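Robot Arms Join the Packing Floor at Utico, and the Day Looks Different for the People There

FLAKVILLE — If you have ever driven out past the rail crossing on the east side of town, you have passed the long low building where Utico packs and ships replacement parts for kitchen and bathroom fixtures. Plenty of families in Flakville have had a cousin or a neighbor on the payroll there at one time or another. So when word got around last fall that the company was bringing in robot arms, people had questions, and a good many of those questions were asked over the counter at the diner long before they were asked in any meeting.

The arms have been running on the packing floor since February. There are seven of them, set up along what the crew still calls the short line, and they came from Irnix, an automation firm that also sent two of its own people to stay in town through the changeover. (They rented the apartment over the hardware store and, by all accounts, became loyal customers of the bakery downstairs from the dentist.)

What the arms do is easy enough to explain. Parts come down from the stockroom in plastic totes, each order in its own tote. An arm reaches in, closes its gripper on a part, lifts it out and sets it into an open carton. Then it does it again. The heavier pieces, the ones that used to send people home rubbing their shoulders, go to the arms first. The odd-shaped ones and anything wrapped in tissue still go to a person.

Utico has 159 people working in the Flakville building over two shifts, and 21 of them used to spend the whole shift standing at the short line. All of them were offered other work inside the same building, at the same hourly pay or better, and the company says all of them took it. Some moved to returns, some to the stockroom, and a handful signed up for a new job that did not exist a year ago, which the company calls cell tender. On the floor they mostly just say "minding the arms."

A cell tender looks after two or three arms at once. It sounds like a quiet job and some hours it is. Other hours a carton arrives with a flap folded the wrong way, or a part has rolled over in its tote and the gripper can't get a good hold, and the tender has to pause the arm, open the gate, set things right and start it up again. There is a screen at every station that shows what the arm is planning to do next, and a fair part of the training went into learning to read that screen, and to trust it, and to know when not to.

The training itself took up most of the winter. Before a single arm was bolted down, the new tenders spent their mornings in the upstairs break room with practice software on a row of borrowed laptops, steering a simulated gripper up to simulated boxes and fixtures. The pretend rooms were plain ones with big blocks of color and very little in them, and more than one person compared the whole thing to the video games their kids had outgrown. But it let them make mistakes where the mistakes cost nothing. You could drive the gripper straight into a box, back up, and go again before your coffee got cold.
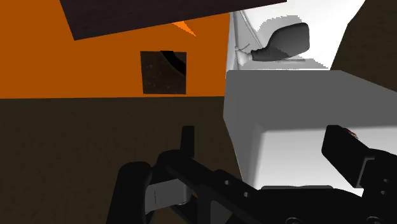
One tender, a woman who spent eleven of her working years on the short line and asked us to leave her name out of it, told us the practice sessions were where she stopped being nervous. She had gone in expecting to feel foolish. By the second week she was staying through her break to have another try at a pickup she kept missing, and she still talks about that pickup the way other people talk about a golf hole. "I could see the box fine," she said. "It was getting my fingers around it that took me a while. I say my fingers. You do start to think of them that way."

She likes the new work better, she told us, and her knees like it a great deal better. What she misses is the talking. On the old line you stood elbow to elbow with the same people all day and you knew whose daughter was getting married and whose truck was in the shop. Now the stations are spread out behind their gates, and the nearest person may be a good shout away. She and a few others have taken to eating lunch together at the long table by the loading dock, where they used to scatter to their cars, and she said it helps some.

Others were less sure about the whole business. A man who moved from the line to returns said he had no complaint about how he was treated, and he was careful to say so twice, but that he had been proud of how fast he could pack and it was strange to have that speed be of no particular use to anyone. Returns is slower, fussier work. Each box is a small puzzle — what is missing, what is broken, what on earth the customer was trying to do with it — and he admits he has grown fond of the puzzles, though he would not want it spread around.

Then there is the question of numbers, and the company was willing to share one with us. On its best shift so far, the short line sent out 671 cartons. The floor manager was quick to add that a best shift is only that, and that there have been mornings when an arm sat still for an hour while everybody stood around it scratching their heads. Shiny parts gave trouble early on, especially under the old overhead lights. The lights over two of the stations have been changed, and the tenders learned to turn the shiniest pieces face down in the tote before they reach the gripper, a trick that came from the floor and has now been written into the instructions.

That kind of back and forth seems to be what people at Utico are happiest to talk about. There is a clipboard hanging by the first station where anyone can write down a complaint or a suggestion, and the Irnix pair went through it at the end of every shift while they were in town. The warning chime was made softer because of the clipboard. The screens were raised because of the clipboard, after the taller tenders got tired of stooping, and then a step was put in for the shorter ones. Somebody wrote that the arms ought to have names, and somebody else wrote underneath that one of them already did. So the arm at the far end, which came last and has been the most stubborn of the bunch, is known up and down the building as Joseph. It has a strip of masking tape on its base to make it official. If a tender is late to lunch, the explanation is usually Joseph.

We asked the company whether more arms are coming. The answer was that the long line, where the bulkier orders go, will stay as it is through the end of the year, and that anything after that would be talked over with the crew beforehand. Some of the people we spoke with took that as good news and some took it as a date to keep in mind. There is a sign-up sheet for the next round of cell tender training all the same, and it had filled up by the afternoon it was posted.

The practice laptops have stayed in the break room, too. They were supposed to go back once the first group finished, but people from other parts of the building kept wandering in and asking for a turn, so the company arranged to hold on to them. A few folks from the office have tried it, and so has at least one delivery driver who had time to spare before his next stop.

Families will get their own look soon enough. Utico is opening the building on Sunday, starting at one in the afternoon, with coffee and sheet cake by the loading dock and short demonstrations at the first two stations. Closed-toe shoes are required on the packing floor, and children need to stay with a grown-up the whole time. Visitors should park in the gravel lot on the north side and come in through the employee entrance, where somebody will be handing out safety glasses. Joseph will be running, if Joseph is in the mood.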